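Recording folding demonstrations with a two-arm robot

Written by Milagros Sosa, with corrections from Leanne Blackburn. Last changed in April.

This page covers one recording session for the shirt folding task, from setting up the table to handing over the files. It assumes the arms are already calibrated and that you have driven them at least once with the leader handles. If you haven't, do the Jollden handling course first and come back.

We record three camera views for every example: one at the head and one at each wrist. All three are saved with the joint positions and the gripper openings. The model we train, Indel, gets the same three views when it runs on its own, so anything you rely on while driving has to be visible in at least one of them. If you lean over to look behind the cloth, Indel can't do that later.

Before you start

You need:

The garment for the session, and the pile for the sessions after it
A clear work table, white side up
The laptop with the recorder running
The paper log sheet
At least 24 GB free on the recording drive

Check the drive first. The recorder does not warn you when it is nearly full. It drops the wrist views and keeps going, and we lost most of an afternoon to that last winter.

Step 1. Set up the table

Put only the garment on the work table. Water bottles, spare cloths and the laptop go on the table to the right, and clothes waiting their turn go on the side table to the left. Keep both out of reach of the elbows.

The background can stay as it is. We tried hanging a gray sheet behind the table so that every example would look alike, and the policy trained on that data did badly as soon as the sheet came down. Leave the drink shelves and whatever is on them in view.

Step 2. Choose a starting state

Each example begins from one of four starting states: flat, half folded, bunched, or folded but crooked. The log sheet tells you which one is next. Don't pick your own. Left to choose, most people go for flat, and we end up with very little of the others.

For the folded states, smooth the garment by hand so that the long side runs along the near edge of the table. A few creases are fine. Step back before you start recording, with your hands out of all three views.
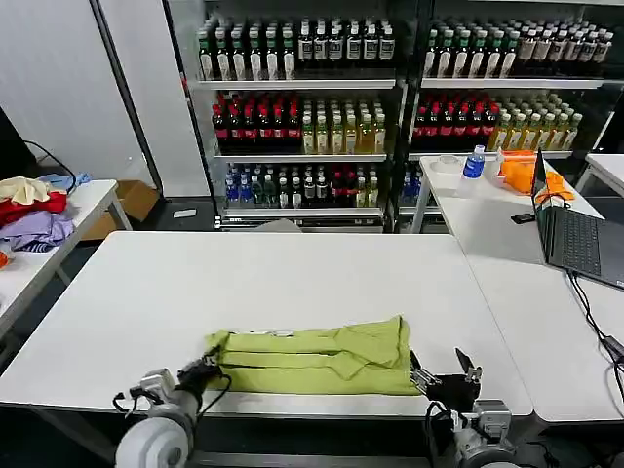

Once the recorder shows green for all three cameras, press the left pedal. Wait one full second before you move anything. The first second is used to line up the clocks, and motion in it makes the alignment drift.

Step 3. Make the grasp

Come in low, with the fingers open, and close them on one or two layers of cloth. For a corner you want the fingertips just past the hem. For a fold in the middle of the garment, let the fingers gather a small peak of cloth and then close.

Move at a steady pace. New operators tend to stop just above the cloth while they think. Indel learns those stops, and it will hang there for several seconds when it runs by itself. If you need time to think, do it with the arms parked and the recorder off.

If a grasp misses, open, back off a little and try again in the same example. Recoveries are useful and we want them in the data. After three misses, stop and mark the example as failed.

Don't pull before the fingers are fully closed. The gripper value on the laptop should have settled first. Thin knits slip out otherwise, and the joint data will say the robot was holding something when it wasn't.

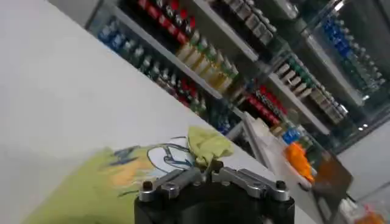

Step 4. Lift, carry and lay down

Lift only as high as you need for the cloth to clear itself. With a light shirt that is about the width of your hand. A higher lift lets the fabric swing, and then you have to wait for it to hang still.

Carry the edge over in one motion. When both arms are holding, keep them at the same height and watch the gap between them. Drift apart and you stretch the collar; drift together and the middle sags onto the table and folds under.

When you turn back a single corner, the other arm should stay near the table, either holding the cloth down or parked at its own side. Don't let it wander. An idle arm that moves for no reason becomes part of what is learned. Leanne went through a batch from Irkside where the right arm made a small circle before every fold, and the trained policy made the same circle.
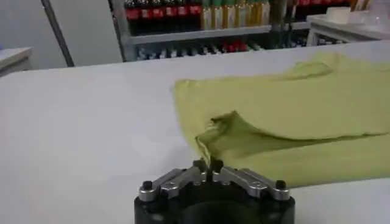
Lay the cloth down before you open the fingers. Opening early drops the corner wherever it happens to fall, and the next grasp starts from a bad place. After release, back straight out along the line of the fingers for a short distance before turning the wrist. Turning too soon hooks the fabric.

Step 5. End the example

Bring both arms back to park and press the right pedal. Then choose one label on the laptop:

Good: folded, edges within two fingers of square
Rough: folded, but you would redo it at home
Failed: anything else

Label what you see on the table, and ignore how well the driving felt. Don't delete failed examples. They are kept out of training but we use them to check the success detector.

Step 6. Change the garment

Swap after every eight good examples, even if you are just getting used to the cloth. Write the garment code on the log sheet before you record again. The codes are on the Weidemann tags sewn inside the side seam.

How much is enough

The current set has 1637 examples. With the first 1000 the policy could finish a fold from flat but was lost with bunched cloth. What helped was adding more bunched starts, so please follow the log sheet even when the same state comes up several times in a row.

Handing over

Copy the session folder to the shared drive, photograph the log sheet and put the photo in the same folder. Play back one example from the start of the session and one from the end, and check that the gripper closes at the same moment in the wrist view and in the plot. If the two are off by more than a couple of video frames, write that in the notes file and tell Leanne before anyone trains on it.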